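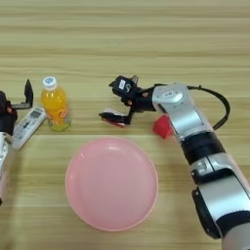

29 August 2026 – Lidance stability, week 5. Pulled the 40 C rack first thing, vials all accounted for on the sheet. Dose is still the headache. Clinics in the Cistska district want one oral rehydration + antiviral mix that a nurse can measure without a scale, and our scoop isn't repeatable. Color is the other thing: the syrup should be a bright orange-yellow, same as the drink in the bottle with the white screw cap, and Imke wants that written down as the reference shade so the field people stop asking. Fine by me. Anything browner gets binned.

Potency at 96 hours: good on the fridge set, not so good at 35 C. Re-run Monday with fresh standard, the July one is suspect. Column pressure crept up again during teh second sequence, flushed it, came back down. Keep an eye.
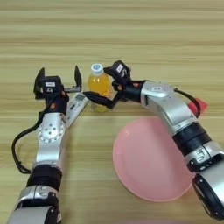
Still no word from Trevero on the price. Arvid called them 2 times this week. They say outbreak orders go through a separate desk, and that desk doesn't pick up. Meanwhile Sung has the raw powder in stock but wants payment up front. Told Arvid to ask for a part shipment – enough for one pilot batch and the retains.

To do:
- new label for retains, old ones smear
- Imke: check the scoop against the syringe, same operator both times
- write up the 35 C drop properly, incl. the humidity log
- ask district office who signs for the cold box

Note for Arvid – dont open the second drum until the first is logged out. Key is in the top drawer.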